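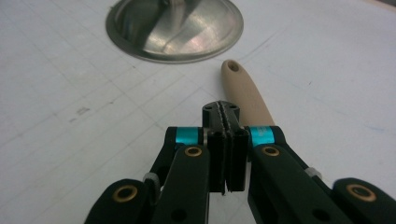 Photo: Chacko

The second gameplay trailer for Daltadico came out this week, and players are already looking for hidden details in it. The video is short, but it shows two new areas, a boat, and a new group of enemies. It also gives a strong hint that the cooking system from the first game, Zundilska, is coming back in a bigger form.

Nondorix, the studio behind both games, did not say the word "cooking" in the trailer or in the text published with it. But fans of Zundilska will know the sound that plays near the end, when the main character opens her bag at a campfire. It is the same three notes that played in the first game each time you discovered a new recipe. The notes are slower now, and a lower instrument plays them, but it is hard to believe that this is an accident.

There are other signs too. In the harbor town, the signs above the shops have small symbols on them. One is a fish, one is a loaf of bread, and one is a pot with a lid. In Zundilska, the pot was the symbol for kitchens where the player could prepare meals before a long trip. If the symbol has the same meaning in Daltadico, each large town could have its own kitchen, and maybe its own recipes.

The first game had 95 recipes, and many players never found all of them. Some needed ingredients that appeared only at night or only in the rain. One soup was so difficult to make that the fan site Chacko kept a separate page for it, with over 2,000 comments from people who tried different combinations. The recipe was finally explained in a patch, and a part of the community was not happy about this, because they wanted to find the answer without help.

For the new game, the inventory screen is perhaps the most interesting part. It is visible only for a moment, after the character leaves the boat. The bag has 19 slots, and the last row has a different color from the others. Users on the Chacko forum think that this row is only for food. In Zundilska, food and weapons shared the same space, so players often had to throw away a good meal to keep a sword. A separate row would solve one of the oldest complaints about the game.

Another theory goes further. In the scene on the bridge, the character fights a large bird, and a yellow bar appears next to her health. The bar goes down slowly during the fight. It could be stamina, as in many other games. But it does not go down faster when she runs or jumps, and for this reason some fans think it shows how long the effect of a meal will last. In the first game there was no such bar, and you had to remember the time yourself.

It is also possible that the bar has nothing to do with food. The weather in the trailer changes from sun to snow, and the bar could show how well the character is protected from the cold. Nondorix said last December that weather would be "something you prepare for," and did not explain more. Of course, the two ideas can work together. A hot meal that protects you in the mountains would be a natural choice, even if many games did it before.

Not everything in the trailer is connected with food. The boat looks like a real way to travel this time, with a sail that the player turns by hand. The new enemies wear masks made of bark and attack in pairs. We also see a tower with a broken clock, which looks very similar to the tower on the box of the first game. Daltadico takes place on a different island, so it is not clear how the tower came there.

The studio confirmed that two people can play the full story together. In the first game this was possible only after you finished the main part, and both players had to be in the same chapter. It is not known yet if both players will share one bag or carry their own.

Daltadico will be released for PC and consoles, but there is still no exact date. A free demo with the first 10 quests is planned before the full game comes out, and saved progress from the demo can be continued later. Nondorix says that the next video will be longer and will show the harbor town in more detail. I hope that somebody will finally walk through the door with the pot above it.

Posted 2023-05-20 in News, Trailers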